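Farus Hand-Held Gripper Pair, with Ilurov Practice Guide

Updated Feb 2, 2020

The Farus pair is two hand-held grippers for recording household tasks that later a robot arm must repeat. One person uses both, one in each hand. Each gripper has a black body, two yellow fingers and a label with its own number. In the box you receive also the practice guide of Ilurov, which our customers in Hesdale asked us to print on paper after they used the file version for one season.

Why a guide? Many teams buy good equipment and then every operator works in a different way. The recordings are then difficult to compare. The guide sets the same rules for all, and it was written by Nayeli Valdovinos and Elvia Ocampo, who trained the first group of home operators.

Rules for soft items (guide, part 4)

Cloth is the most difficult material for new operators. Please read this part before the first session.

1. Take the cloth by an edge, a corner or a hem. Do not grip in the middle of a fold.
2. Keep the labels of both grippers clean and without tape on them.
3. Use the real room. Do not remove the other clothes from the bed and do not change the bedsheet for a plain one.
4. Fingers must not press hard on a mat with tiles. Touch it lightly or stay above it.

Work with white cloth on a bamboo mat: 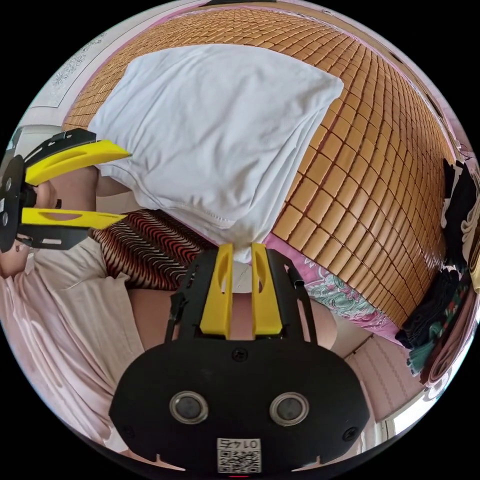
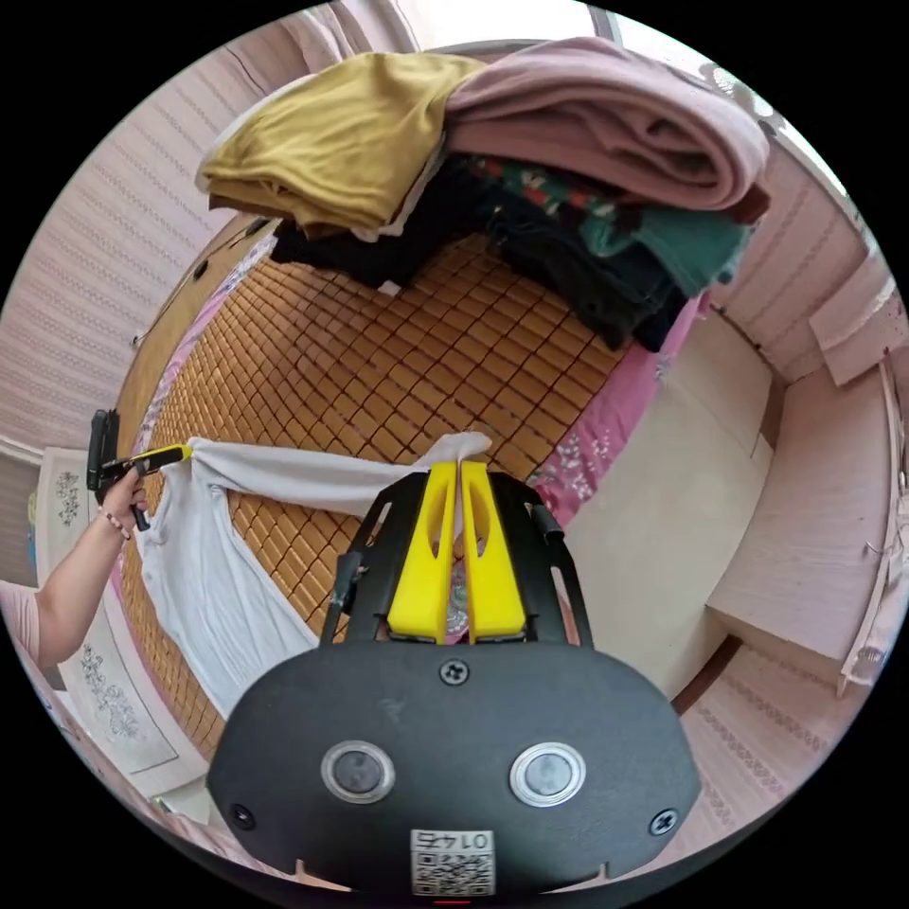
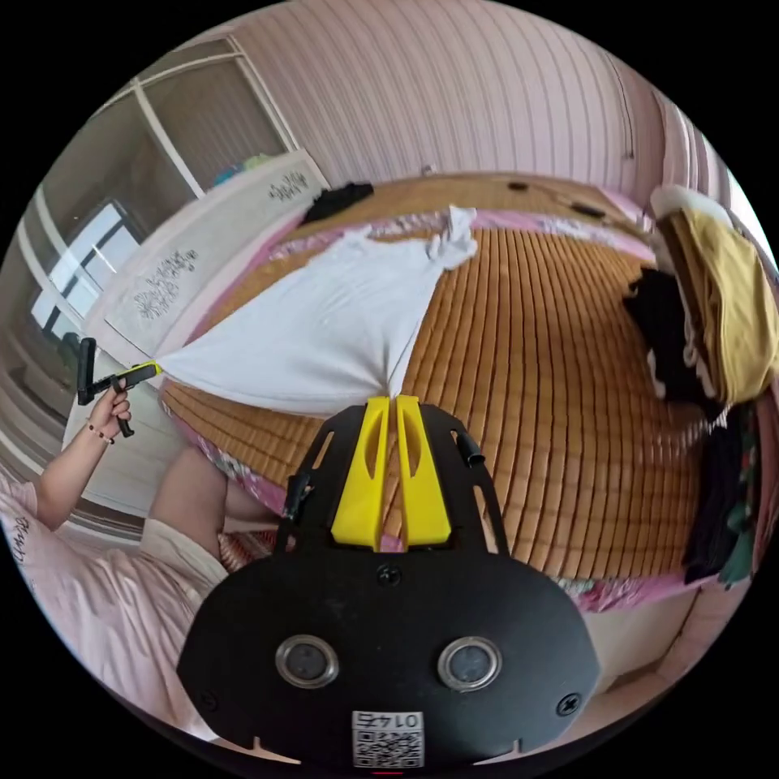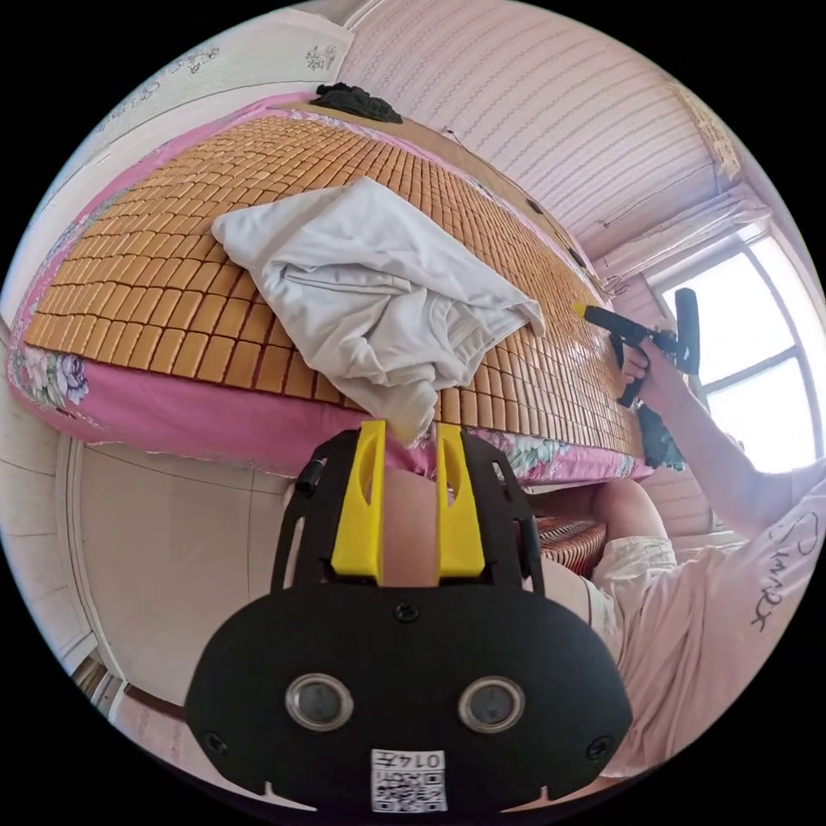
5. If the cloth falls, continue. A recording with a mistake is kept and marked, it is not erased.
6. One session has a maximum of 90 minutes. After this the wrist is tired and the movements become short.
7. Windows with strong sun are permitted, but write it in the session sheet.
8. Persons who live in the home must agree in writing before the first recording. Visitors also. If one person says no, the session is not done.

The session sheet is the last page of the guide and can be copied. It has a field for the numbers of the two grippers, and this field is the one operators forget most. Montserrat Zepeda checks the sheets for our own recordings and returns any sheet where it is blank.

Care

Clean the fingers with a cloth and a little water. No alcohol on the yellow parts. Check the screws after every 300 recordings and tighten by hand only. Replacement fingers are sold in sets, order number 572.

The pair does not come with a carrying case. The Tovar case, order number 196, fits both grippers and the guide.

For training in your place of work write to Faustino Beltrán. Orders and returns are with Guadalupe Valdovinos.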